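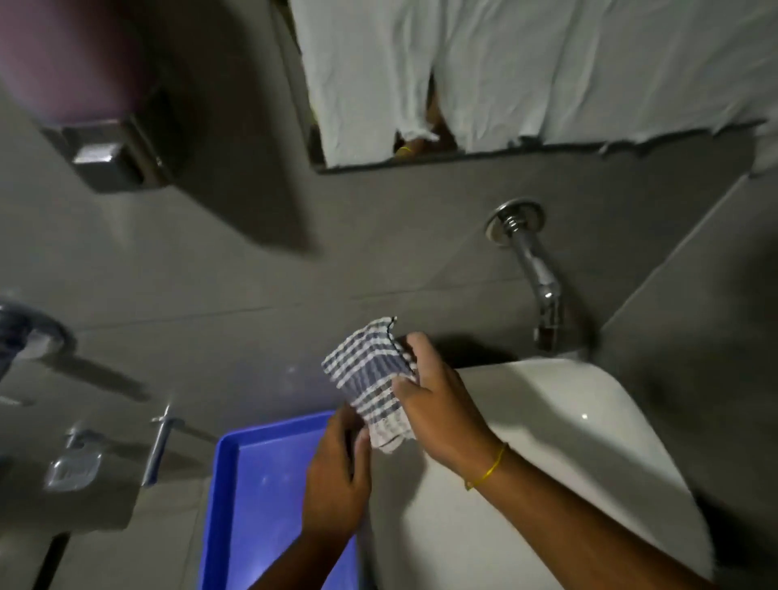 Nidia Rengifo

Does asking people to save water save any water? Our project group had one term to find out, and I went in doubting it. I still doubt it, but for different reasons.

The campaign we looked at was run by the Carhuamaca student residence in September. Posters went up in the kitchens and by the elevators, and everyone got an email saying that shorter showers and closed taps could cut the building's water use by 20 percent. The email did not say where that number came from. I asked the housing office twice. Florian Joly, who wrote it, told me he had taken it from the campaign at Fledov, the residence across the road. Fledov had no source for it either.

We used two kinds of evidence. Lourenço Frade copied the weekly readings from the building meter, and Kyu-ri Kwak and I handed out a survey. We gave out 200 forms and got 40 back. That is a poor return, and I would guess that the people who answered were the ones who already cared. In the survey nearly everyone said they now turned off the tap while brushing their teeth. The meter went down 5 percent.

I don't think we can credit the posters even with that. The weather cooled off during the same weeks, and a lot of residents go home on Friday once classes are under way. The meter covers the whole building, laundry room included, so it cannot separate a shorter shower from an empty room. Lourenço wanted to write "the campaign had a modest effect" and we argued over it for most of an afternoon. My view is that we have a drop and a campaign in the same month, and no way to connect them. 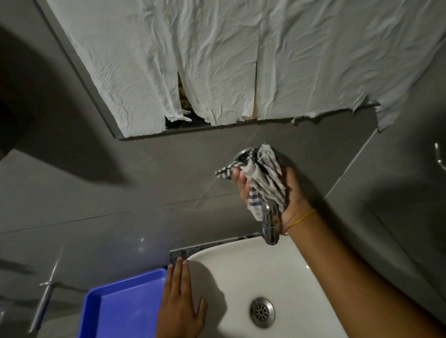

Self-reporting was the weakest part of our method. People remember the habits they are proud of and forget the rest. The survey asked about showers, teeth and dishes, and left out all the small jobs done at a sink. Nobody thinks of wiping down a chrome faucet with a striped cloth as a water habit, yet cleaning is part of how a bathroom gets used, and we had no question for it. Abelardo Restrepo, our adviser, pointed this out after the forms had gone out.

If another group picks this up, they should get meter readings from before the campaign starts, going back at least a full year, and compare them with a building that had no posters. They should also ask the housing office to stop printing the 20 percent figure until someone can show where it came from. It was still on the poster by the elevator when we handed in this report.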